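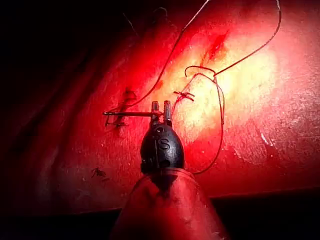 Chère Madame Sitthichai,

Voici des nouvelles de l'atelier de couture et de réparation Wannasri, arrêtées au 28 juillet, avec un peu de retard sur ce que je vous avais promis – vous savez combien la fin du printemps est chargée chez nous, entre les inscriptions et le grand rangement des réserves.

Le groupe compte maintenant 53 inscrits, répartis en cinq créneaux, et celui du soir affiche complet depuis l'ouverture. Nous ne pensions pas attirer autant de débutants ! Beaucoup viennent avec un manteau à doubler ou un pantalon à raccourcir, et repartent avec l'envie de tenter une chemise entière. Rattana Ongart, qui encadre les séances, a repris tout le programme des premières semaines pour passer plus de temps sur les points à la main, l'ourlet invisible surtout, que l'on croyait acquis et qui ne l'était pas du tout.

Côté dépenses, sur les 600 euros de l'avance nous en avons utilisé 545, principalement en fil, en doublure et pour la révision des deux vieilles machines. Les factures de la mercerie Tuklow sont jointes ; celle du réparateur suivra dès que je l'aurai reçue. Le solde servira à acheter des ciseaux de gaucher, réclamés depuis longtemps.

Il reste un point qui me préoccupe un peu : la salle du fond est mal éclairée en fin de journée, et la mairie n'a pas encore répondu à notre demande de lampes. Je la relance cette semaine.

La prochaine étape est la journée portes ouvertes, en octobre, avec un coin reprisage pour les enfants et, si tout va bien, une petite vente de sacs. Vous y êtes bien sûr attendue, et je vous enverrai le programme dès que les horaires seront fixés.

Avec toute notre reconnaissance,

L'équipe de l'atelier Wannasri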